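**PRESS RELEASE**
For use from January

# Trisham council sets out minority language measures; Okbridge forum calls for binding timetable

OKBRIDGE – The regional council of Trisham has published a package of administrative measures on the public use of Caltetska, the minority language spoken mainly in the eastern districts. The Okbridge Forum on Language Rights, which submitted evidence during the drafting stage, welcomes the publication and has issued a technical assessment of the text. The assessment finds that the measures widen access to services in Caltetska but leave the main legal restrictions in place.

## What the package contains

The package has four parts. The first allows district offices to accept written applications in Caltetska and to reply in the same language. The second permits bilingual place-name signs where a municipal council votes for them by simple majority. The third introduces elective Caltetska classes in secondary schools, subject to a minimum enrollment per class. The fourth lifts the time limit on regional broadcasting in the language.

None of the four parts amends the language ordinance of 1918, which remains the controlling text. Under the ordinance, proceedings in court, land records and council minutes must be kept in the state language only. A document filed in Caltetska has no legal effect until a certified translation has been attached, and the cost of the translation falls on the applicant.

## Findings of the assessment

The Forum reviewed the package against the commitments made by the council when it opened talks with community representatives in 2000. Three points are of particular concern.

First, the measures take the form of an administrative circular. A circular can be withdrawn by the office that issued it, without a vote and without notice. Municipalities that invest in signs, forms and staff training have no assurance that the rules will still apply at the end of the budget cycle.

Second, the enrollment threshold for school classes is set at 37 students per year group. Most secondary schools in the eastern districts are small, and several teach combined year groups. The circular doesn't state whether students from neighboring schools may be counted together. Unless that is clarified, the elective will be available mainly in the larger towns, where the share of Caltetska speakers is lowest.

Third, the package is silent on names. Parents may still register a child's name only in the spelling of the state alphabet, which omits four letters used in Caltetska. Requests to correct existing entries are handled case by case, and district registrars have applied different standards.

## Situation in Essien

The district of Essien has accepted informal applications in Caltetska for several years under a local arrangement. Its experience is discussed at length in the assessment. Staff there report that most requests concern housing, pensions and farm permits, and that delays arise chiefly at the translation stage – the district has one certified translator, shared with the court. The Forum notes that the circular provides no funds for additional translators and recommends that the council pay for certification directly.

The local arrangement in Essien is broader than the new regional rules in one respect, as it also covers spoken requests at the counter. The circular mentions written applications only. The Forum has asked the council to confirm that existing local practice may continue.

## Recommendations

The Forum asks the council to take the following steps:

- replace the circular with a regional law, passed by vote and open to judicial review;
- lower the enrollment threshold and allow joint classes between schools;
- admit the full Caltetska alphabet in the civil register;
- publish a timetable for revising the 1918 ordinance, with a named office responsible for each stage.

The council has said that it will accept written comments on the circular before it takes effect. Comments may be filed at any district office until 4 p.m. on the closing day. Submissions in Caltetska will be accepted, but only those in the state language will be entered in the official record.

## About the Forum

The Okbridge Forum on Language Rights is an independent association that monitors language law in Trisham. It receives no funding from the regional council or from any political party. The full assessment is available in both languages on request from the Forum's office in Okbridge.

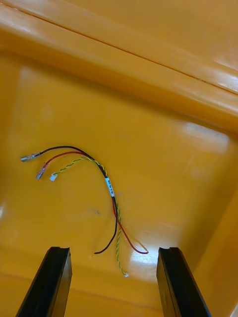
Printed copies of the assessment can also be collected from the district library in Essien. Requests for large-print copies should state which language is needed.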